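Vosley starter arm kit — who's running one, and is the gripper upgrade worth it?

Tabletop Arms & Automation > Kits and Reviews
Started by greer_g, September 10, 2020

greer_g
Had mine for 14 days now and I'm having way too much fun not to start a thread. For anyone who missed it, this is the Vosley desktop arm with the two-finger gripper and the little wrist camera, sold as a kit with the Studidura control software. I paid $2,000 for the full bundle. Assembly took me one long evening and most of the next morning (I put the elbow joint in backward, my fault, the manual is clear if you read it).

What I love so far: it's quiet, the wrist camera plugs straight in and shows up without any driver hunting, and the teach-by-hand mode is just plain nice. You grab the arm, drag it where you want it, press save, and it plays it back. My daughter taught it to push dominoes over in ten minutes.

I've moved on to desk stuff. The goal is plugging and unplugging USB cables, which I realize is ambitious.

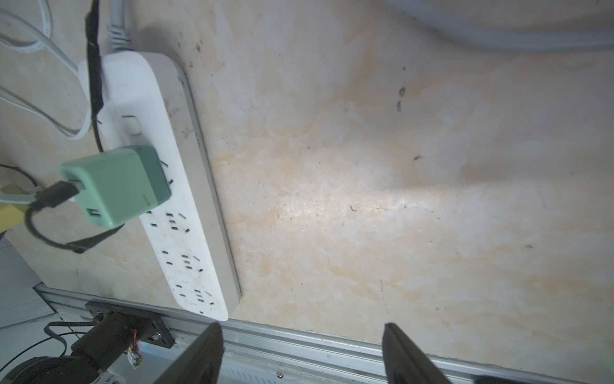
The approach is the part I keep working on. The fingers come in from the near edge of the table and I want them to close on a plug body without dragging the rest of the wiring along. A stiff plug is easy to plan for. A cable that flops somewhere new every time is a whole other animal! Anyone else doing this with the stock fingers, or did you spring for the soft-tip set?

Lindsay_bench
Congrats! I've had mine since spring and still grin when it boots up. I did buy the soft tips ($123 where I got them) and for cables I'd say yes, get them. The stock fingers are great on blocks and boxes, but on a thin cable they either miss or pinch too hard. The soft ones are forgiving.

One tip: teach two waypoints above the plug, one high and one low, and slow way down between them. Most of my failed grabs were the arm coming in sideways.

obed_a
Going to disagree on the soft tips. I tried a friend's set for a weekend and found them mushy for anything you have to push INTO something. Picking up a cable, sure. Seating a plug, no. The tip bends before the plug goes in and you lose your angle. I went back to stock and wrapped the ends in a couple of turns of rubber tape. Cost me pocket change.

Lindsay_bench
Fair, I've only done pulling and sorting, never insertion. What speed were you running?

obed_a
Slowest preset. Tried the next one up too and it was worse.

greer_g
Rubber tape, I love it. Trying that tonight before I spend anything.

Obed, did you tape just the tips or the whole inside face?

obed_a
Inside face, bottom third. If you go right to the end it gets fat and you can't get between two plugs sitting side by side.

fgillies
I'll be the grump. I like the hardware a lot, but the Studidura software is not ready. Mine forgot its calibration twice after updates, and the camera window freezes if you leave it open over lunch. For that money I expect saved poses to stay saved. I'd point a beginner at the Ravley kit, even with the shorter reach. It's uglier and it just works.

Also, please practice on a dead strip, folks. No reason for a first attempt at metal plugs to be a live one.

greer_g
Agreed on the dead strip, 100%. I'm only after the USB end and the strip gets unplugged at the wall before the arm moves.

Haven't seen the calibration thing. Which version are you on? I'm on whatever shipped in the box and haven't dared touch the update button.

fgillies
Don't touch it, then. I'm on the latest one. Support told me a fix is coming in October, and to be fair to them they answered the same day.

traian_p
I own both, so maybe this helps. The Ravley repeats a taught move a bit better out of the box. The Vosley reaches farther (I measured 310 mm from base to fingertip before it starts to sag) and the wrist camera is miles ahead. If you want to see what the fingers see while you teach a move, there's no contest. My Ravley mostly sorts screws now and the Vosley gets all the interesting jobs.

For calibration, export the file after every session and keep a copy somewhere else. Takes a few seconds and it saved me once.

innes_l
Does the export work on the older control box? Mine has the round power button, bought secondhand, and I can't find the menu.

traian_p
Yes — hold the button while it starts and the menu has an extra page. Export is the second item.

innes_l
Found it, thank you!!

greer_g
Tape report: MUCH better grip on the plug. Pulled it clean four times in a row, then knocked the charger sideways on the fifth. Insertion is still zero for lots. I'm going to try Lindsay's two waypoints tomorrow and tie the loose cables back first.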